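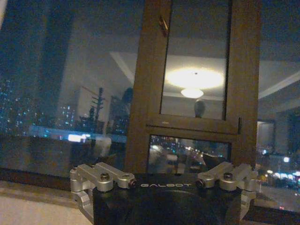 # Hutapea Visitor Signage and Smoking Rules Data

Text records of what hotels, ferries and beach operators tell overseas visitors about where they can smoke. The records cover the resort district of Hutapea and the ferry route to Wisside. Each record is one rule as published by one operator, in the language it was published in, with an English translation.

Maintained by Kurniawati Wijaya. Current release: December.

## What is in it

The release has three tables, all UTF-8 CSV with a header row.

| File | One row is | Key |
|---|---|---|
| `operators.csv` | a hotel, ferry line, tour desk or beach concession | `operator_id` |
| `rules.csv` | one published smoking rule | `rule_id` |
| `translations.csv` | one English translation of a rule | `rule_id`, `version` |

`operators.csv` joins to `rules.csv` on `operator_id`. An operator can have no rules at all. We kept those rows so that "says nothing" can be told apart from "not checked."

## Fields in rules.csv

- `rule_id`: string, stable between releases
- `operator_id`: string
- `lang`: two-letter code of the original
- `text`: the rule as published, line breaks replaced by a space
- `place_type`: one of `room`, `balcony`, `lobby`, `pool`, `beach`, `deck`, `vehicle`, `other`
- `status`: `allowed`, `banned`, `designated`, `unclear`
- `distance_m`: distance from a door or window, if the rule gives one. Rules given in feet were converted and rounded to the nearest meter
- `penalty`: free text, often blank
- `source`: `website`, `booking_email`, `leaflet`, `posted_sign`

`designated` means smoking is allowed only in a marked area. If the operator doesn't say where that area is, the row is still `designated`, and `notes` has the word `unlocated`.

## How it was collected

Website text was copied by hand. Booking emails came from test bookings that were later canceled. Leaflets were picked up at front desks and at the Wisside ferry counter, then typed in. Posted signs were copied down on site.

Each rule was labeled by 2 people working separately. Where they disagreed on `status`, a third person decided and the row has `adjudicated` set to 1. Most of the disagreements were about balconies, where a hotel bans smoking "in the room" and doesn't mention the balcony at all. Those are labeled `unclear`.

Translations were written by one translator and read by another. Machine translation wasn't used for any row in the `text_en` column.

## Known problems

- Almost 10 percent of the leaflet rows have no date. The leaflets themselves didn't carry one.
- The operator Fididum changed its name partway through collection. Both names appear in `operators.csv` with separate IDs, linked by `same_as`.
- Saltier runs both a beach bar and a tour desk. They publish different rules and are treated as two operators.
- Korean and Japanese rows sometimes use one word for both "smoking area" and "smoking room." The translator's choice is in `text_en` and the original should be checked before counting either one.
- Small guesthouses are underrepresented. Many have no website and no printed rules.
- `distance_m` has a cluster at 8 from a single hotel group that reuses the same paragraph across its properties. Drop duplicates on `text` if this matters to you.

## What it should not be used for

The data records what operators say. It is not a statement of the law in Hutapea or anywhere else, and it shouldn't be shown to travelers as advice. Rules change between seasons. Nothing here measures whether a rule is followed or enforced.

## Changes since the last release

- Added `deck` as a place type. Ferry rows were under `other` before.
- Fixed 9 rows where `lang` was wrong.
- Removed the `star_rating` column.
- `penalty` no longer includes cleaning fees. They are in `cleaning_fee`, in local currency.

## Loading

```python
import pandas as pd

ops = pd.read_csv("operators.csv", dtype=str)
rules = pd.read_csv("rules.csv", dtype={"operator_id": str})
df = ops.merge(rules, on="operator_id", how="left")
```

Use `how="left"` to keep the operators with no published rule.

## License and corrections

Tables are released under CC BY 4.0. The original rule text belongs to the operators and is included in short extracts. To report a wrong label, open an issue with the `rule_id` and the status you think it should have. Operators who want a row updated can do the same; old wording stays in the table with `superseded` set to 1.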